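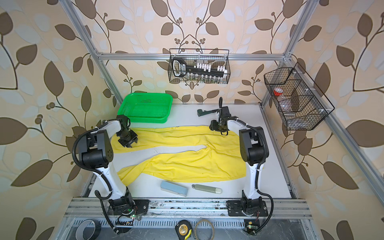 Incidencia 996: motas oscuras en prenda amarilla
Estado: pendiente de validación
Origen: Lavandería Skivstead, zona de repaso y doblado
Prioridad: media

Descripción
Prenda de color amarillo vivo, tipo pantalón, extendida sobre superficie blanca. Presenta unas pocas motas oscuras pequeñas en la tela y arrugas ligeras. La zona de la cintura queda recogida a la derecha. Naturaleza de las motas sin determinar. Cesta verde de plástico al fondo, a la izquierda.
El lote Cliltville consta de 133 prendas. La reclamación afecta a 68, todas del mismo color según el parte de entrada.

Registro

Jueves, 8:40
Abierta la incidencia. Lote retenido antes del doblado. Se solicita a planta que no se planche ninguna pieza hasta identificar el residuo.

Jueves, 9:15
Prueba 1: cepillado en seco con cerdas blandas sobre 5 prendas del lote. En tres se desprende todo el residuo. En las otras dos quedan puntos adheridos en la pernera.

Jueves, 10:05
Prueba 2: rodillo adhesivo sobre las dos prendas restantes. El residuo pasa al adhesivo. Con lupa se aprecia fibra corta, sin brillo graso. Se descarta mancha de aceite en estas muestras.

Jueves, 11:30
Revisado el filtro de pelusa de la secadora 2. Saturado. El ciclo anterior fue de toallas azul marino del cliente Mahlangu. No consta limpieza de filtro entre ambos lotes.

Jueves, 12:10
Filtro limpio y tambor repasado con paño húmedo. Ciclo de aire frío con las prendas de prueba, unos 15 minutos. Sin motas nuevas a la salida.

Causa probable
Transferencia de pelusa en secadora. Falta confirmarlo en el resto de prendas afectadas.

Acciones
1. Limpiar el filtro antes de cargar el lote retenido.
2. Ciclo de aire frío, media carga.
3. Inspección por las dos caras, incluidos bolsillos y cinturilla.
4. Rodillo adhesivo donde queden puntos.
5. Alisar las perneras a mano y doblar por la costura lateral.
6. Separar cualquier pieza con mancha que no ceda al rodillo y abrir incidencia aparte.

Notas
No usar quitamanchas con disolvente en este lote. La hoja de Prarkow para tejidos teñidos exige prueba previa en costura interior y aún no se ha hecho.
Pendiente: resultado de la inspección completa y hora de salida del lote.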